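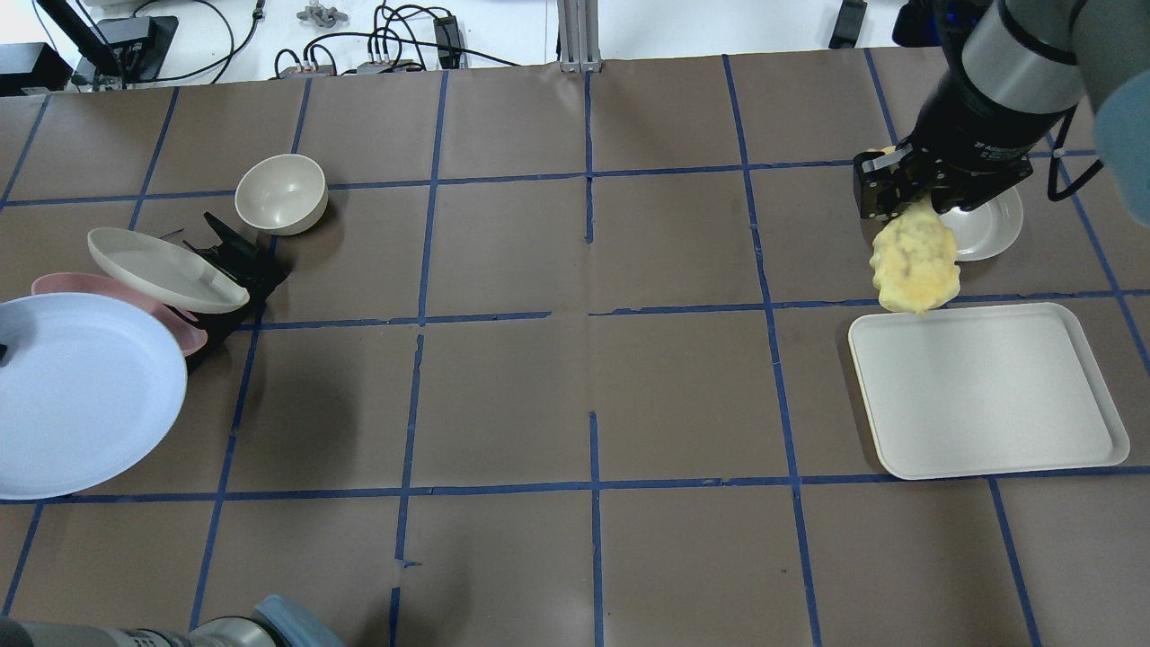 Momari Fold-Flat Travel Backpack, 43 litres

I've been selling bags for a good few years now, and this is the one I take on my own holidays, so forgive me if I go on a bit. The Momari is the big brother of our old Prudholm weekender (which lots of you still write in about, and no, sorry, it isn't coming back). It opens all the way round like a suitcase, it goes on your back like a rucksack, and when you get home it folds down flat and slides under the bed.

I'll say straight away that 43 litres is a lot of bag. Most of the bigger airlines will let you take it in the cabin if you haven't stuffed the front pocket, but the cheap ones are fussy and the rules change all the time. Please look up your own airline before you order! I'd much sooner you bought something smaller from me than got stung at the gate.

What I like about it

The straps, mainly. They're wide and properly padded, and they tuck away behind a zipped panel so nothing gets caught if you do end up checking it in. I walked from the station to my sister's flat with it in March, uphill and in the rain, and my shoulders were fine the next day — which I couldn't have said with the Prudholm.

The laptop sleeve sits against your back and has its own zip, so at security you can get the thing out without showing everybody your socks. There's a water bottle pocket on the left that takes a fat bottle, and a thin one on the right that I use for an umbrella. Inside you get one deep side with straps and one shallow side with a mesh cover. Shoes in the shallow side, that's my advice.

The zips are by Tóth and they're lockable. I've been rough with mine and they still run smoothly.

What I don't like so much

It's not waterproof. The cloth sheds a shower nicely, but in a real downpour you'll want the rain cover, and that's sold separately (I did argue about this). The grey shows marks more than the navy does. And there's no key clip, so I tied a bit of ribbon to the inside loop and use that.

Sizes and weights

Height: 55 cm
Width: 35 cm
Depth: 23 cm
Weight when empty: 1.4 kg
Laptop sleeve: up to 15 inches
Back length: fixed, best for medium and tall people
Colours: navy, grey, moss

What comes with it

The backpack, a chest strap you can take off, and 3 Dillero packing cubes in small, medium and large. The cubes are nice and light and the large one holds a week of T-shirts if you roll them. You can buy extra ones on their own page.

Washing it

Sponge it down with warm water and a drop of washing-up liquid, then hang it up open. Don't put it in the machine, the back panel goes lumpy and never quite recovers.

Delivery and returns

Orders go out the next working day. If you don't get on with it you've got 61 days to send it back, as long as it hasn't been on a trip and the tags are still on. Repairs to zips and buckles are free for the first two years. Email Rozália Vörös on our repairs bench through the contact form, and put your order number in the subject line so she can find you quickly.

Moss is out of stock until the next delivery — leave your email in the box and I'll let you know when it's in.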